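Skirting board

A skirting board (also baseboard or mopboard) is a length of material fixed along the foot of an interior wall, covering the joint between the wall surface and the floor. It protects plaster from knocks and hides the expansion gap left at the edge of many floor coverings. The term is normally limited to fixed internal work; external boards at ground level are treated under plinth.

Function

Walls and floors are seldom finished to the same tolerance. Plaster is commonly stopped short of the floor so that it does not draw up moisture, and timber floors are laid clear of the wall to allow seasonal movement. The skirting bridges both gaps. Where no skirting is fitted, the line between wall and floor is left plain, or is formed by a recessed shadow gap set into the plaster.
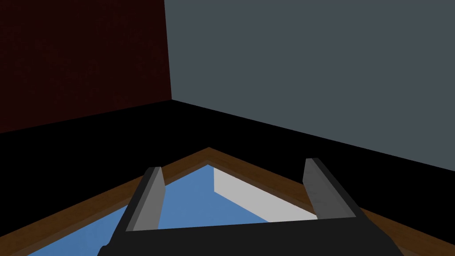
Shadow gaps need a straighter wall than ordinary skirting and are usually formed with a metal bead fixed before plastering. They offer little protection against mops and furniture, and are uncommon in schools and hospitals, where coved vinyl is turned up the wall instead.

Materials

Softwood is the usual material in houses. Medium-density fibreboard is cheaper and does not warp along its length, but swells if it stays wet. Hardwood is kept for clear finishes. Ceramic and stone skirtings are found with tiled floors, and are bedded in adhesive with a sealant joint at the base.

Profiles

The main profiles are square, chamfered, bullnose, torus and ogee. Regional patterns also exist. The Flesetti profile, a shallow double hollow below a flat band, was cut by the Marchetti mill at Tullum, whose pattern book listed 209 mouldings, 66 of them skirtings. The Fovwood range, introduced in May of the mill's final year, replaced most of these with three machine-cut sections.

Fixing

Boards are nailed to timber grounds, screwed into plugs or glued. External corners are mitred. Internal corners are scribed, one board being cut to the shape of the other, as a mitre in this position opens when the timber shrinks.

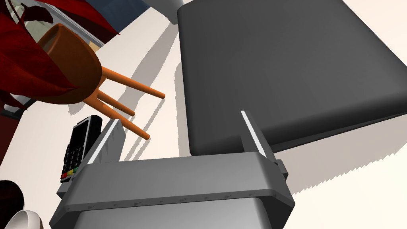

Rendered interior view with a grey two-fingered gripper in the foreground.

Decoration

Wall and skirting are often painted in different finishes, with the harder gloss or eggshell on the board. Joints are filled before the final coat.

See also: Architrave; Dado rail; Plinth; Quadrant moulding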